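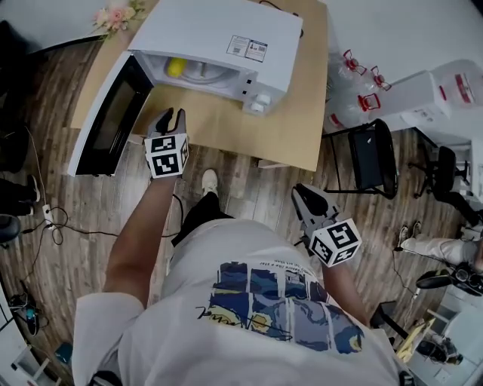

Gusuna opens its Birkett practice room to collect everyday kitchen examples for household robots

BIRKETT, 5 January 2019 – Gusuna is pleased to share that its new practice room in Birkett is up and running, and that the first round of recordings for the Brinonis project is well under way. The room has a plain table, an ordinary white microwave and a good deal of patience in it, and from now until the end of January it will be the place where our demonstrators do the same small kitchen jobs over and over so that a learning system can get a feel for how people go about them.

Brinonis is our effort to teach a robot arm the sort of chores most of us do without a second thought. We chose the microwave as our starting point after a long and rather enjoyable argument in the office about which appliance asks the most of a pair of hands. A door has to be opened without shoving the whole oven along the table, something has to be set down on a round plate that would much prefer to turn, and the hands have to come back out again without knocking anything on the way. Then there are the knobs, which we are saving for later in the month and which have already been the subject of several lunchtime conversations.

Demonstrators work with a gripper in each hand. The grippers have fingers much like the ones a robot would use, so whatever the person can manage with them, the robot has a fair chance of managing too. Each gripper has its own camera and carries printed markers that help us work out where the two tools are in relation to one another. There is no robot arm to drive and no joystick to learn, and most people are comfortable after a short warm-up (a few have told us they miss the grippers when they go home and have to make dinner with their fingers!).

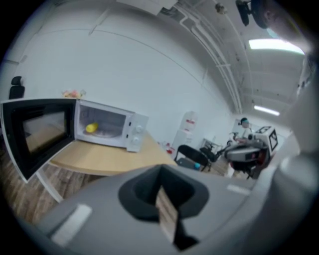 Corn on the turntable, from a camera on one of the hand-held grippers.

The plan for this round is 173 complete examples of the microwave task, gathered by 25 demonstrators. We have set aside 100 of them for the first training run, and the remainder will be used to check how the system copes with attempts it has never come across. Each person works in short sittings with a proper break in between, and they are free to do the job in whatever way feels natural to them. Some people like to hold the oven steady with one gripper while the other does the reaching, and others go straight in. We want both kinds, and we have asked our demonstrators not to tidy up their habits on our account.

We keep the fumbles as well. If an item slips or a door swings back, the demonstrator simply carries on and puts it right, and the recording is labelled so that the training team can find it. Our colleagues at Bokholm, who look after the labelling and the checking, have been wonderfully thorough about this, and we would like to thank them warmly for the care they have put into what is, by anyone's measure, a great deal of footage of a microwave.
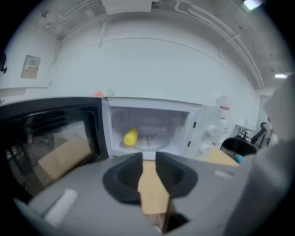 By the Gusuna communications team, Birkett

One of the questions we hear most often from neighbours and friends of the project is why we need so many examples of something so simple. The answer is that it is only simple to us. A person who has used one microwave can walk into a stranger's kitchen and use another, even if the table is a different height or the light is coming from the other side. A learning system has to build up that ease from what it is shown, and so we move things between sittings. The oven is shifted a little along the table, the item on the plate is swapped or turned, and the demonstrator stands somewhere new. We have also left the room looking like a room, with chairs and cables and people going about their work in the background, as real homes and workplaces are seldom cleared for anyone's benefit.

Two further tasks are planned once the microwave recordings are complete: wiping down a table and putting dishes away in a cupboard. Both will use the same grippers and the same room, with a change of furniture.

Gusuna is still welcoming new demonstrators for the January sittings. No technical background is needed, and left-handed people are especially encouraged to put their names forward, as we are a bit short of them at present. Sittings are paid, run for 2 hours including breaks, and come with tea and a decent selection of biscuits. Please wear comfortable closed shoes, and let us know beforehand if you would like to work sitting down so that we can set the table to suit.

Enquiries about taking part, and requests from the media to visit the practice room, can be made through the Gusuna front desk in Birkett. Questions about labelling for the Brinonis project should go to Bokholm.

– ends –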